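Altham living-room trials move to second stage as household machines take on tidying

The Altham centre has begun the second stage of its programme on domestic automation, which asks how far a machine can be trusted with the small, repeated chores of an ordinary home. The work is being carried out with the engineering firm Fahy and will run until June.

The first stage, completed earlier this year, was held in a laboratory hall with bare benches and a fixed set of objects. The second takes place in furnished rooms, where the furniture is of mixed age and height and the lighting is that of a private house in the evening. Each room is used for one group of chores. The living room has been given over to tidying: picking up paper, moving small items to a shelf, and finding a remote control and setting it down where a person would expect to find it.

Elibariki Owino, who leads the programme at Altham, said the change of setting had already affected the results.

"On a clear bench the arm completed the paper task nearly every time," he said. "In the living room it must first decide whether a sheet lying on a sofa is something to be moved at all. Then it must pick it up from a soft surface without dragging the cushion. These are two separate difficulties, and we had been testing only the second of them."

The programme has set out 70 chores in all, drawn from a survey of 300 households in the Flirkholm district. Those taking part were asked which jobs they did most often and which they would most willingly hand over. Tidying surfaces came high in both lists. Cooking was often mentioned as a daily task, but fewer households wished to be rid of it. Ironing was the reverse - seldom done, and widely disliked.

Each chore is attempted under 3 conditions: with the machine guided by an operator, with the machine working alone but under watch, and with the machine working alone while a person uses the same room. Only the first two have been tried in the living room so far. The third will not begin until the safety review has been signed by both partners.

Interim findings from the first weeks are mixed. Under an operator's guidance, most of the tidying chores have been finished to the standard set, though slowly. Working alone, the arm has done well with firm objects of a regular shape, such as remote controls and cups on a hard table. It has done poorly with anything thin, see-through or tangled. Clear plastic remains a particular problem, as the vision system does not always separate it from the surface beneath. Low shelves with an open front have also proved hard, and the arm has on several occasions stopped short of the lower level when its planned path came too near the side panel.

Speed is a further concern. A resident asked to clear the same table took less time than the machine in every trial. The programme does not regard this as a failure in itself, since many of the households surveyed said they would accept slow work done while they were out. It does mean, however, that the shop-floor comparison sometimes drawn by suppliers is of limited use. In a stockroom the same box may be lifted 3000 times in a week, and a small gain on each lift is worth having. In a home, the arrangement of a table is seldom the same twice.

The Homen housing association, which provides the rooms, has asked that the final report also deal with matters of space and cost. An arm of the size now under trial needs a firm base and a clear run for its cables, and neither is easily found in a smaller flat. Homen has said that it has no plans to install equipment of this kind in its properties, and that its interest at present is in learning what tenants with limited movement might reasonably be offered in later years.

Mr Owino said that he would advise the public to be patient. "We are often asked whether a machine can look after a house," he said. "At present it can do some parts of some jobs, in a room it has been prepared for, with a trained person close by. We would like to be able to say more than that by the end of the programme, and we shall publish the unsuccessful trials together with the successful ones."

The kitchen and laundry chores will follow once the living-room work is complete. Households in Flirkholm that took part in the survey will receive a printed summary of the results, and copies will be held at the Altham reading room. Requests to attend one of the open sessions should be made in writing to the programme office.

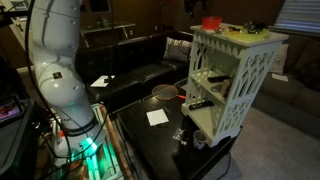

The robotic arm in the living room, with the coffee table, shelf unit and sofas.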